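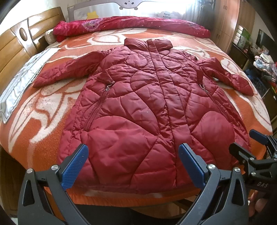
Winter Coat Exchange – planning meeting minutes, October

Held in the back room at Domo, start 7 p.m.

1. Minutes of the last meeting

Agreed with one correction. The rail hire is for 2 days, not one.

2. Coats received

The count stands at 173, children's coats included. Long coats are coming in faster than short ones and take up most of the rail space. Women's quilted coats are well covered in all sizes except the largest. Men's coats are still short, and the notice at Clodik will be changed to ask for those first.

3. Checking and folding

There was a long discussion about coats reaching the store with things left in the pockets. It was agreed that each coat is laid out flat, front up, on a bed or a large table before it is packed. Whoever is checking it should:

Close the front all the way to the collar.
Run each pocket zipper both ways and look at the pull.
Check for loose flaps, straps and belts, and pin a note to the collar if a piece seems to belong somewhere else.
Pick off lint and thread.

Puffer coats are not to be squeezed into vacuum bags. Several came out flat last year and had to be tumbled again at our own cost. Fold the sleeves in, fold the hem up once, and use the large paper sacks.

Blankets used underneath for folding should be shaken out first – fleece sheds onto dark fabric.

4. Repairs

Ouazzani has offered to replace zippers at a reduced price, up to 15 coats. The offer was accepted. Coats with torn lining go in the same batch if there is room. Anything with a broken main zipper that we cannot get repaired will go to textile recycling.

5. Storage

The Gindari unit is dry but the light by the door is out again. The office there has been told. Sacks should be stacked on the pallets and kept off the floor. Labels face the aisle.

6. Other business

A request for a second changing mirror was put off until we know the floor plan. Hangers are still needed, wide ones if possible.

Next meeting in November, same room and time. Spare paper sacks can be picked up at the side entrance before then.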